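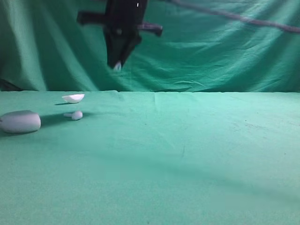

## Conselhos de oficina: falhas de preensão com peças pequenas e claras

A Oficina Comunitária de Pelulham recorda aos utilizadores os procedimentos a observar quando a garra falha a recolha de uma peça ou fecha em vazio. A presente nota foi redigida na sequência da ocorrência registada em dezembro sob o número 269, na qual o braço fechou os dedos sobre a bancada e forçou o punho até à paragem por excesso de carga.

**Antes de qualquer intervenção**

- Premir a paragem de emergência e aguardar 13 segundos antes de aproximar as mãos.
- Não puxar os dedos da garra à mão, ainda que pareçam soltos.
- Anotar a hora e o código de erro na folha afixada à porta.

A verificação conduzida por Gyu-bin Koo apurou que a altura de aproximação tinha sido definida com o pano esticado. Uma prega no tecido basta para alterar a cota de contacto — o mesmo sucede quando se substitui o pano sem repetir a calibração. 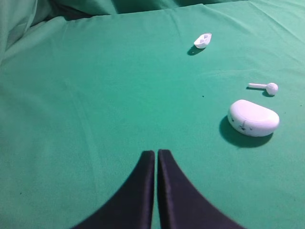
Os objetos brancos e lisos, como um estojo de auriculares, exigem cuidado adicional. A sombra pode ser tomada pelo contorno da peça, e o ponto de preensão desloca-se para o lado. Recomenda-se luz difusa e velocidade reduzida na descida.

**Conservação**

- Alisar o pano e retirar cotão com rolo adesivo; não utilizar ar comprimido.
- Limpar as pontas dos dedos com pano seco, com o equipamento desligado.
- Verificar o aperto dos parafusos a cada 3000 ciclos.
- Confirmar que o cabo tem folga em todo o percurso do braço.

Após uma paragem por excesso de carga, são obrigatórios 2 ensaios em vazio, acompanhados por pessoa habilitada. A persistir o erro, o equipamento permanece fora de serviço e a ocorrência é comunicada a Ye-ji Um, responsável pela segurança da oficina.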